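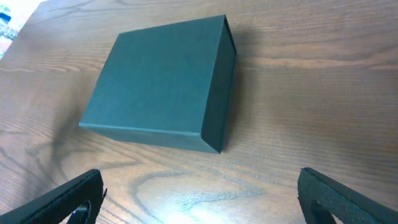

Coffret cadeau Lostach — carton rigide, vert canard foncé

Boîte rectangulaire, papier mat légèrement texturé, angles bien nets. Aucun logo, aucun texte sur le dessus. Vous collez votre étiquette, vous nouez un ruban, ou rien du tout.

Vendu vide. Livré monté, pas à plat.

Existe aussi en noir mat (réf. Skirkik), rabat qui s'ouvre en grand, intérieur noir aussi. C'est celui que prennent les comités d'entreprise pour les assortiments à grignoter. Les sachets tiennent debout côte à côte, une barre ou un paquet long se glisse contre la paroi. Pas besoin de frisure si c'est bien rempli.
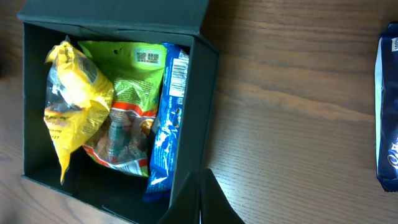

Pour les sachets brillants et très colorés le noir marche mieux que le vert, avis perso. Le vert plutôt pour bijoux, savons, petite papeterie, thé en vrac (sachet fermé obligatoire, le carton n'est pas traité pour le contact alimentaire direct).

Conditionnement :
— carton de 30 pièces
— carton de 100 pièces
— carton de 200 pièces, sur commande, délai 2 semaines

Panachage vert / noir possible à partir de 100. Précisez le dans le champ commentaire, sinon on envoie tout en vert.

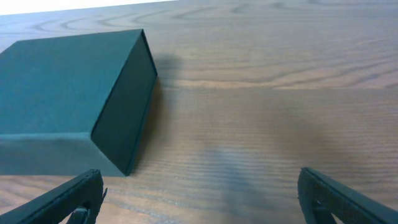
Entretien : chiffon sec. Pas d'éponge, pas de produit, le papier mat marque vite. Stocker à l'abri du soleil, la teinte peut passer un peu. Les traces de doigts partent en général avec une gomme blanche propre.

Marquage à chaud possible sur le couvercle, fichier vectoriel à envoyer avant la commande. Demander Gebhard Kaufmann à l'atelier Strebel, il répond vite sauf le vendredi aprés-midi.

Papier de soie et rubans assortis : voir gamme Anden.

Retours acceptés si le carton d'expédition n'a pas été ouvert. Pièce abimée au transport — photo par mail, on remplace.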